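Can a robot clear my table yet?

My neighbor Dörte Reuter asked me this in December, and I promised to write down what I think.

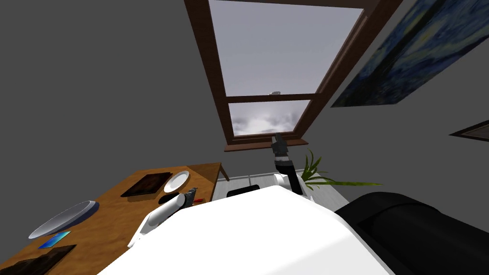
I believe the answer is "a little." Picking up one plate is a small job for us, but the machine must first decide where the plate ends and the table begins. Then come the cups, the crumbs, the wet spoon. I need 7 minutes for all this after dinner. If a robot needs 40, I would still be glad to have it, as long as my plates stay whole.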